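Fagerlund Two-Shaft Rug Loom: One Year of Rag Rugs

Nov 1, 2024
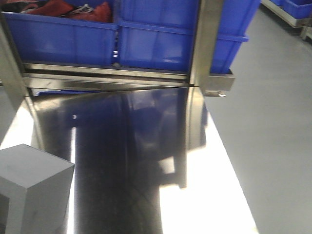
Rag weaving eats fabric at a rate I was not ready for, and the Fagerlund eats it faster than any loom I've owned. I bought mine just over a year ago to replace a folding table loom that walked across the floor whenever I beat hard, and I've been making rugs on it ever since. The weaving goes so quickly now that the preparation has become the real work. I sort by color family before I cut anything, and a bin of reds and maroons heaped a little over the rim, like the one in the photo, is the kind of mix I love to start with. Mixed reds do beautiful things in a rug. A single flat red looks like a bath mat from a motel, but put a dull maroon next to a bright red and a brick and the whole thing starts to move.

Anyway, the loom. It's a floor loom with two shafts, two treadles and a hanging beater, and the weaving width is 21 inches. You can get wider ones, and I'll come back to that. It weighs 76 pounds before you put any warp on it, which sounds like nothing if you're used to the old barn-frame looms and sounds like a lot if you live on the second floor like I do.

Putting it together

It came in two long boxes and one flat one. The instructions are drawings with almost no words, and they're good drawings. The side frames arrive already joined, so what you're really doing is connecting the two sides with four crosspieces, hanging the beater, and tying up the treadles. I did it alone in an afternoon with a lot of breaks. The one place I'd ask for a second pair of hands is the beater, which has to be held level while you set both pivot bolts.

Tighten everything again after the first warp! The wood settles once it's been under tension, and mine had developed a small click on the left side by the third rug. A quarter turn on the lower bolts fixed it and it hasn't come back.

The beater

I could write this whole review about the beater. It hangs from the top of the frame, so it swings toward you with its own weight behind it, and you can feel the rags pack in with a lovely low thump. On my old loom I was beating three or four times per row and my shoulder was paying for it. On this one it's a single swing, change the shed, and another swing on the closed shed to lock it down. That's it. My rugs are so much denser than they used to be that I took an old one off the kitchen floor and gave it to the dog.

There are three positions for the pivots, front to back. I ignored them for months, and that was silly, because moving the beater back one notch lets you weave several more inches before you have to advance the warp. It takes a minute to change.

The reed that comes with it is a 12-dent, good quality, no rough spots. If you sett your rag warps more openly you can just skip dents, and plenty of people do.

Warping it

I use Oltmont 8/4 cotton for almost everything. It's smooth, it doesn't fuzz much, and it takes a hard beat without complaining. The cones hold 1,796 yards. At 12 ends to the inch across the full 21 inches, with the two edge threads doubled on each side, that makes 256 ends, and a seven-yard warp uses up 1,792 yards. So one cone is one warp, with just enough left over to tie a bow on something. I can't tell you how happy this makes me. I'd like to believe they planned it that way but I'm sure they didn't.

If your edges are doubled and you're winding from one cone, do those doubled threads first. Otherwise you'll get to the end and find you're short by a knot or two – ask me how I know.

The warp beam is plain, with no sectional pegs, so you wind on with sticks or heavy paper between the layers. I use brown paper off a roll. Seven yards fits easily. Nine fits too, but the roll gets fat and I thought the tension went a bit soft toward the outside, so I've stayed with seven. From seven yards I get four rugs of a decent size, or three rugs and a runner for the bathroom, once I've allowed for fringe and the bit at the end you can't weave.

The ratchet on the back beam is released by a foot pedal, and it's the only part of the loom I'd call fussy. You have to take the pressure off the front crank first, then press the pedal, and if you do it the other way around it grabs. After a few warps your hands and feet learn the order. Tomoyo Shimada, who taught the rug class I took last winter, told me to put a dab of paste wax on the pedal pivot, and it did help quite a bit.

Treadling and noise

Two treadles, two shafts, and that's all you get. If you want to weave twills or overshot, this is the wrong loom, and you should look at a four-shaft. For plain weave rag rugs I don't miss the extra shafts one bit. The shed is big and clean. I can throw a fat rag shuttle through without catching threads, even with the bulky strips I cut from old flannel sheets.

It's not quiet. The treadles themselves hardly make a sound, but the beater goes right through the floor, and I stop at eight in the evening out of kindness to the people below. A piece of thick rubber mat under each foot took the edge off. It also stopped the loom from creeping, although it never creeped much.

Rags

I get asked about this more than about the loom, so here's how I go about it. Cotton bedding is the easiest place to start. Sheets tear straight, they come in big pieces, and one double flat sheet will get you a surprising way into a rug. I tear mine between one and a half and two inches wide, depending on the weight. Woven shirts are good but there's a lot of waste around the collars and cuffs. T-shirt knit gives you a soft, squashy rug that's wonderful under bare feet and takes forever to dry, so I keep it for bedrooms.

Wash everything before you cut, hot, and check the reds twice. A red that bleeds will turn a natural warp pink the first time the rug goes in the machine. I lost a really pretty runner that way. Now I lay a damp white rag on anything red and iron over it, and if color comes off on the rag, back into the wash it goes.

For cutting knits and anything else that won't tear, I use the Planik strip cutter, the hand-cranked one that clamps to a table. I won't do a full review of it now. It's fast, it's safe enough that I let my niece turn the crank, and the blades do need replacing more often than the box suggests. It does not like seams. Cut them off first.

Joining strips: I used to sew them end to end on the machine, and I've completely stopped. I cut a long taper on both ends and overlap them in the shed by a few inches, and with this beater the joins vanish. Tetsuya Hosoda has a nice variation in his rag weaving booklet where you slit the ends and loop one through the other, and that's what I do for slippery fabrics.

What I'd change

The cloth beam is a little close to the knees. I'm five foot six and I'm fine, but a taller friend tried it and had to sit sideways, and you can't weave sideways for long. The bench is sold separately and I didn't buy it. I use an old piano stool, which goes up and down and suits me better anyway.

There's no shelf on the castle. It's a small thing, but I'm always looking for somewhere to put the scissors and the tape measure, and they always end up on the floor under the treadles. I screwed on a strip of pine with a lip and now I have a place for my coffee as well (I know, I know).

And the apron rods that ship with it are too light. They bow in the middle under rug tension and you can see it in the first few rows. I swapped in steel rods from the hardware store the second week. At this price I think the right rods ought to be in the box.

About the width

I went back and forth on this for ages. The next size up costs a good deal more and takes a bigger room, and you have to reach for every throw. Rugs off my loom finish up at a bit under 20 inches after they've drawn in and been washed, and that's right for in front of a sink, beside a bed, or down a hallway. If you want a rug for under a dining table, you'd have to sew panels together. I've done it once, three panels with a whip stitch in warp thread, and it looks better than I expected. It was also a very long weekend.

If I had a bigger place I might have gone wider. In the place I have, I'm glad I didn't.

Buying and parts

I bought mine through Istside, who had it in stock and shipped it within the week. One treadle cord was missing from the package. I wrote to them, and they sent two, along with a spare set of the little plastic bushings for the beater pivots. Reeds in other dents can be ordered, but expect to wait.

Would I buy it again? Yes, in a second. The rods annoyed me and I wish the knees had more room, and I still sit down at it with a little jump of excitement every single time. I've got a blue warp on at the moment, with two rugs done and two to go, and I'd like them all off and fringed before December so I can get the reds on.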